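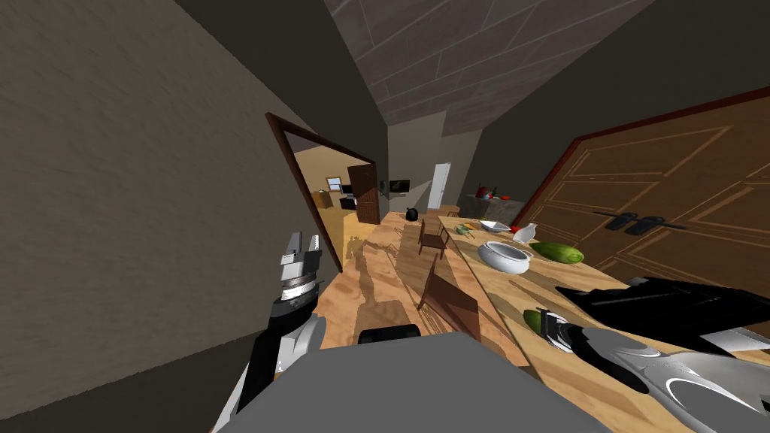 By the Wudonard parts desk | Updated June

Orkach gripper service kit, two-arm units

Fits Orkach two-arm household units with the parallel gripper. Left and right hands use the same kit. One kit does one hand, so order two if you're doing the pair.

The render is from our Badside kitchen sim, right gripper down by the cucumber on the table, left one pointing up. Same sim we use to check reach after a finger swap. Scene file comes with the kit, link is on the packing slip.

In the bag
Finger pads, 2
Guide rail grease, small tube
Wrist screws, 8
Feeler strip for the gap check
Printed card with torque settings

Part no. 278. Old part no. 183 is discontinued, pads were too short for the current fingers. Don't mix them.

Fitting
Power off, arm supported. Back the wrist screws out a turn at a time, going across. Slide the old pads off toward the tip. Wipe the rail, thin smear of grease, no more. New pads on, screws back in by hand first, then torque per card. Close the gripper slowly and run the feeler strip along both sides. Should drag evenly. If one side is loose take it apart and start over, shimming doesnt work.

Then re-zero. Menu, Hands, Zero, pick left or right. Do it even if the numbers look fine. Load the kitchen scene after and run the pick routine on the cucumber before you go near a real table.

Change pads every 170 hours of gripping, sooner if they look glazed. Grease at 91.

Squeak after fitting? Usually too much grease pushed up into the wrist seal. Wipe and re-run teh zero.

Ninh adapters: not covered by this kit, see the adapter page.

In stock. Orders in before 2 pm ship same day.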